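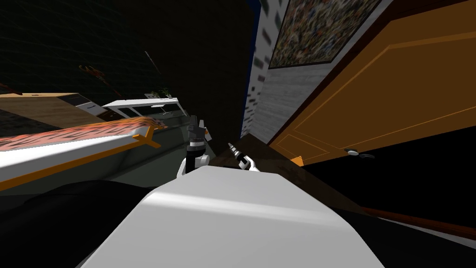 *2 min read*

# Is the Nukano apartment pack worth it for door tasks?

**Sneha Dhillon** – Apr 3, 2026

I'm looking at the Nukano home scene pack for our simulator. The part I care about is the bedroom with the orange door, using a two-arm robot and a camera view that takes in its own body and both grippers. We want to train a policy to reach for a handle and open a door. We don't need kitchens or anything with dishes.

The single-seat license is $500, and the trial only lets you load one room. In that room the furniture looks fine to me and it loads quickly. What I can't judge from the trial is how the doors behave once you run a lot of episodes.

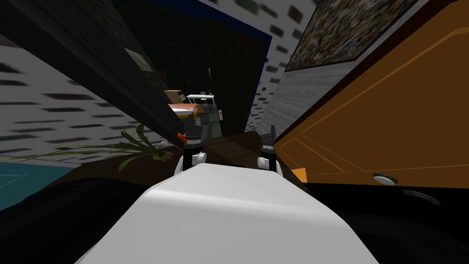 My other worry is variety. If every episode has the same bed, the same plant and the same speckled picture on the wall, I expect the policy to learn the room and fail in the next one. Does the full pack let you swap textures and move furniture by script, or do you have to edit each scene by hand? Also, has anyone compared it with the Konstantinidis pack? That one is cheaper but I can't find much about the door hardware.

**Mark Anthony Dagdag**

We have used it since January. Doors are proper hinged joints and the lever handles turn. Friction and spring values are in a plain text file per door, so you can change them without opening the editor. The default spring on the lever is too stiff for our gripper, and I cut it in half before doing anything else.
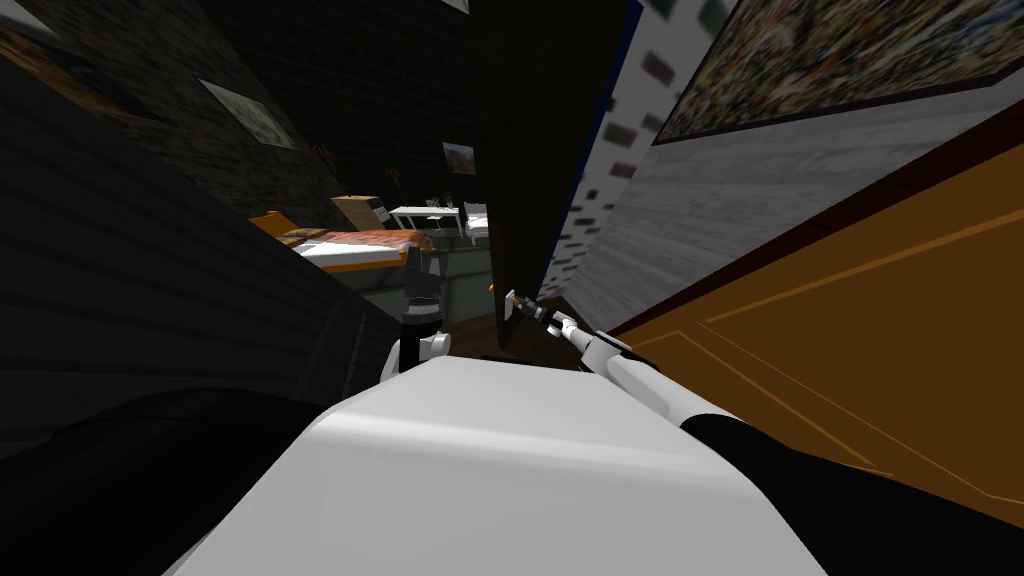 Collision shapes on the levers are decent. On the round knobs they are rough, and fingers slide off them more than they should. If your task has knobs, plan on replacing those shapes yourself. It took me one afternoon.

As for running at scale, we do up to 300 episodes in a batch on one workstation. Before the last update I would see a door jump off its hinge now and then, usually when the forearm was wedged between the door and the frame. I haven't seen it since, but I also lowered the time step, so I can't say which change fixed it.

Textures can be swapped by script. Furniture can be moved by script too, but nothing checks for overlap. You will get chairs inside desks unless you write that check.

**Lingyun Qian**

Get the cheap one and use the difference for more GPU time. All these packs are the same.

**Apostolos Margaritis**

They aren't the same. I tried both. In the Konstantinidis pack the handle is fixed to the door and the door opens if you push anywhere. That is OK for navigation and no use for what Sneha wants.

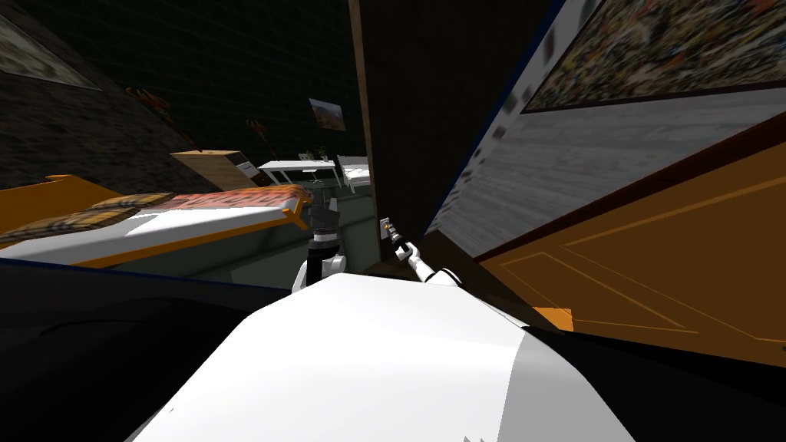 On variety, I would hold back a few rooms for testing from day one. My first policy was trained in a single bedroom. It opened the door in 173 test runs out of 200 in that room and then did very badly in the hallway. Mixing in wall and door textures helped a bit. Moving the robot's start position helped a lot more – I shift it and turn it a little every episode.

One complaint about Nukano is support. I asked about the knob shapes and got a link to the manual. The manual is good on lighting and says almost nothing about contacts.

If you only need doors, ask them for the smaller bundle. It isn't on the price page but they sold it to us for $100 less, with the same door files.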